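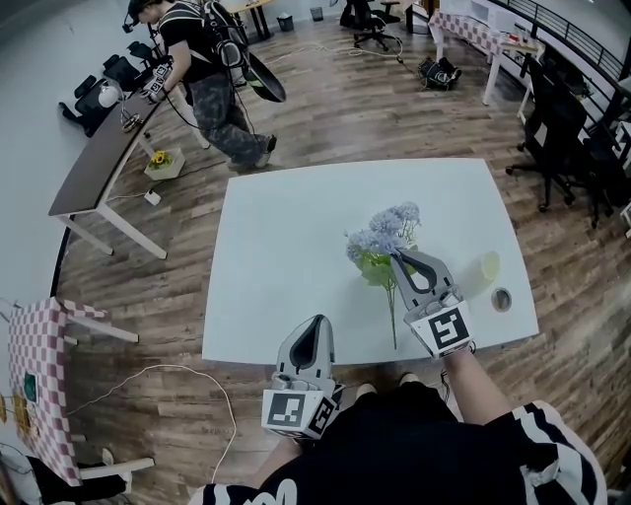 Artificial hydrangeas on the white table, with the cup beside them.

Apr 27, 2026
By Eluned Humphreys

I have never been much good with real flowers, so I have moved over to artificial ones. The lavender-blue ones are hydrangeas, or near enough, with green leaves and a long thin stem. The stem is the awkward part. It is fine lying flat, but in a short cup the whole thing tips over as soon as you let go.

The pale yellow-green cup is a case in point. I like the colour with the blue, but it needs weight in the bottom. Mei-kuen suggested gravel from the garden centre, and a small bag cost me 2 pounds. Dried beans would do the same job if you can't see them, but you can see through this cup a little, so gravel it is.

The little round tin lid goes underneath to save the table top from scratches.

The sunflowers are in a square white pot under the long dark table. They are too yellow to go with the hydrangeas and I am leaving them where they are until September. Dust them with a soft paintbrush. I tried a damp cloth on an older bunch and the petals went furry at the edges.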